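Soap and the dish it sits in

2020-12-26

I have used bar soap at the kitchen and bathroom sinks for most of my adult life, and for most of that time I put it in whatever dish came with the house. In June I started paying attention to it. A bar from a shop had gone to jelly on the underside in less than two weeks, and I was tired of scraping it off the ledge with a butter knife. I started writing things down in a notebook after that. What follows is mostly from the notebook, put in some kind of order.

I should say first that I am not a soap maker. I made one batch years ago from a library book and it came out crumbly and smelled like candle wax. I buy soap now. This is about keeping it, storing it, and what to set it on.

The bars

I had 6 different bars in the house when I started. Two were the ordinary white kind sold in packs. One was a square olive oil bar from Giltovari, which is a small shop two towns over that sells soap, brushes and dish towels. One was a tallow bar from the farm stand. The fifth was a clear glycerin bar that was a gift. The last was an orange one with two characters pressed into the front, and that one has become the one I like best.
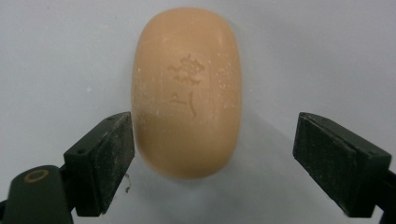 The orange bar, with the two characters in the upper half.

I can't read the characters. It came to me in a mixed box without a wrapper, so there was nothing to look up. The shape is what I like about it. It is a long oval with soft edges, and it turns over in the hand without any corners digging in. The square Giltovari bar is a better soap in some ways, but for the first week or so it is like washing with a small brick.

The surface is matte and a bit chalky to look at, and there are little white flecks on it. I used to rinse bars when they got like that. I have stopped bothering. Whatever is on the surface goes down the drain the first time you use it.

A stamped bar is also handy for another reason. The stamp gives you something to go by when you want to know how much has been used. On a plain bar I can never remember how thick it was to begin with. With a stamp, I look at how deep the letters are, and when they are nearly gone I put the next bar out to air.

Airing them out

This is the one thing I would tell anybody who buys bar soap. Take it out of the wrapper early and let it sit somewhere dry for a few weeks. My mother kept hers in the linen closet between the towels and I assumed it was for the smell. It does make the towels smell good, but the bars also get harder in there, and a harder bar lasts longer at the sink.

I keep mine on the top shelf of the hall closet, on a wire cooling rack that had lost a foot and was no good for cakes anymore. The bars stand on their narrow edge with a finger's width between them. I turn them when I remember to, which is not often.

I weighed two of the white bars on the kitchen scale when I unwrapped them and again 5 weeks later. Both had lost a little weight. It was not much and my scale is not a good one, so I won't put the numbers here. I could feel the difference with a thumbnail, though. The aired bar took a faint line. A fresh one from the same pack took a dent.

The glycerin bar is an exception. It pulled in damp from the air and got beads on it, and I ended up wrapping it again. If you have that kind, leave it in the plastic until you want it.

The dish

The dish matters more than the soap, in my experience. A good bar in a bad dish will be half gone in a month. I tried these, over the summer and fall:

The white china dish that came with the house. It has a flat bottom and a raised rim, so it holds water like a saucer. This was the one that made the jelly. It holds paper clips now.

A wooden one with slats, from Fullcombe. It drained well. After two months the wood had gone gray along the edges and one slat had a dark spot that I could not scrub out. I think it would do fine in a house with less water on the counter than mine.

A metal wire one from Van Acker. The soap dried quickly on it, and the wires cut grooves into the bottom of the bar. I did not mind the grooves much. I minded the noise it made whenever somebody put the soap back, and the rust at the welds.

A magnetic holder, where you push a metal cap into the soap and it hangs from an arm on the wall. It kept the bar very dry. It also dropped the bar in the sink whenever the soap got thin, usually when I had just walked away from it. I gave it two tries and took it down.

Last was a small plastic bowl, and I did not expect anything from it. I only tried it because it was in the cupboard. I put a piece of sponge in the bottom and set the soap on top of the sponge. The bar stays up out of the wet, and the sponge catches the drips. Every few days I squeeze the sponge out and use the soapy water on the sink, so nothing is wasted. The color clashes with everything in the kitchen and I have gotten used to it. 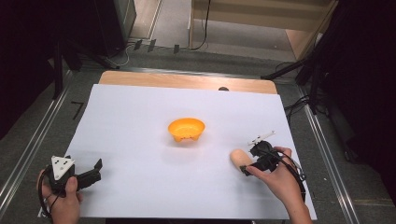 Do you need holes in the bottom of a soap dish?
Holes help if the dish sits over a sink or tub, but on a counter they only move the puddle, and a sponge or a few pebbles under the bar will do the same job.

I did look for a nicer bowl. Flikcombe has a stoneware one in their catalog that is close to what I want, shallow with a rounded bottom, but it is glazed smooth inside and I think the sponge would slide around. Plastic has a bit of grip to it. It also survives being knocked off the counter, and ours gets knocked off a lot.

One thing to watch with a bowl is the size. The bar should have room on all sides. When I first set it up I cut the sponge too big and it pressed up against the sides, and the edges of the soap stayed wet. I trimmed the sponge down to just under the length of the bar and that fixed it. A regular kitchen sponge cut in half the short way is close enough for most bars.

The ends

Every bar gets down to a sliver that is no use to hold. I have tried three ways of dealing with these.

Sticking the sliver onto the new bar works if you do it while both are wet, and if you leave them overnight before anyone uses them. It works much better with soap of the same kind. I tried to stick the end of a tallow bar onto a white one and it came off in two days.

A mesh bag also works. You drop the ends in and use the whole bag like a washcloth. I don't care for the feel of it but it makes good lather, and I keep one by the utility sink for washing up after the garden.

Grating them is what I do most now. I let the ends dry hard in a jar, and when the jar is full I run them over an old box grater -- not the one used for cheese. The shavings go in a tub under the sink. A spoonful in hot water does for mopping the back hall or hand washing a sweater. I would not put it in a washing machine without reading up on it first.

What it costs

I wondered whether any of this saved money. A bar used to last us under three weeks at the kitchen sink. The last white one, aired and kept on the sponge, went almost five. The bars are cheap, so over a year that comes to a few dollars, and I spent more than that on dishes I didn't keep. I would do it again for the ledge alone, which I have not had to scrape since August.

I have not used the orange one yet. I keep meaning to, and then I take a white one off the rack instead. It will probably go out in the new year when the pack runs down. I would like to find out where it came from before the stamp wears off, so if you know of a peach or orange oval bar with two characters on the face, one above the other, leave a comment with the name of it.

Next I want to try the same thing in the shower, where the bar gets a lot more water and there is no counter to put a bowl on. I have a corner shelf in mind and some suction cups left over from a bird feeder.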